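Onia Motors extends approved used vehicle scheme to Urard

Sunday, October 27, 2019

Onia Motors has confirmed that its approved used vehicle scheme will be offered at its Urard branch from the start of next month. The scheme has been in operation at the company's Nomar branch since September of last year and covers cars and light vans taken in part exchange or returned at the end of a lease.

Vehicles sold under the scheme must have a full service record and no outstanding safety recall. Each is inspected in the branch workshop before it is put on display, and the signed inspection sheet is handed to the buyer with the registration papers. Any tyre with less than 3 mm of tread is replaced before sale.

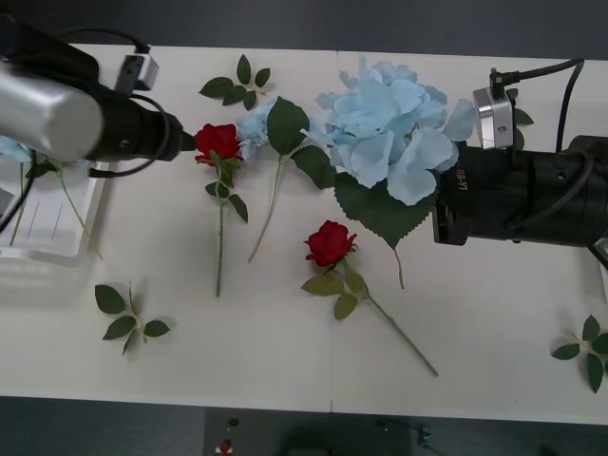
The Urard branch will open the scheme with 38 vehicles in stock. Most are small hatchbacks and family estates, with a limited number of vans for trade customers. Stock held at Nomar may be viewed at Urard by arrangement, and a refundable deposit of £230 will be required where a vehicle has to be moved between the two sites. The deposit is taken off the purchase price if the sale goes ahead and is otherwise returned to the card used for payment.

All vehicles carry a 12-month warranty on the engine, gearbox, steering and electrical system. Brake pads, wiper blades, bulbs and other items subject to ordinary wear are excluded. Warranty repairs may be carried out at either branch. Customers who live beyond Ye and cannot readily reach a branch may ask for written approval to use a local garage, provided that approval is given before the work begins.
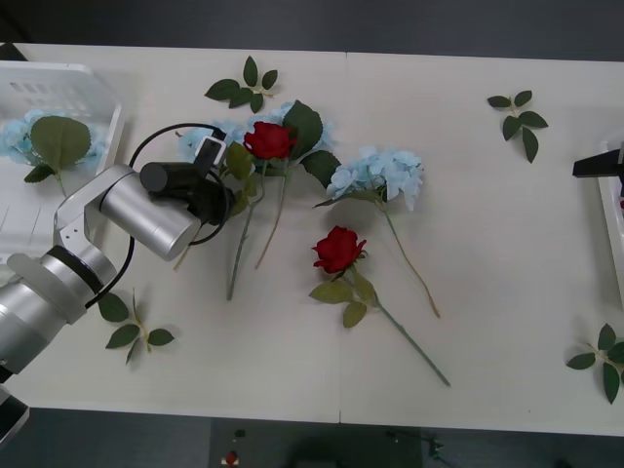

Buyers may return a vehicle within 14 days of collection if it has been driven no more than 2000 km in that time and is in the condition in which it was supplied. The price paid will be credited towards another vehicle in the scheme. Cash refunds are not offered under this provision, which does not affect the buyer's rights in law.

Servicing plans will be available at the point of sale. The standard plan costs £1219 and provides for three annual services, including oil, filters and labour. It may be paid in full or in equal monthly instalments without interest, and it passes to the new owner if the vehicle is sold privately during its term.

The Urard sales office will be open from 9 am to 5.30 pm on weekdays and until 1 pm on Saturdays. Test drives should be booked at least one working day ahead, and drivers are asked to bring a valid licence and proof of address.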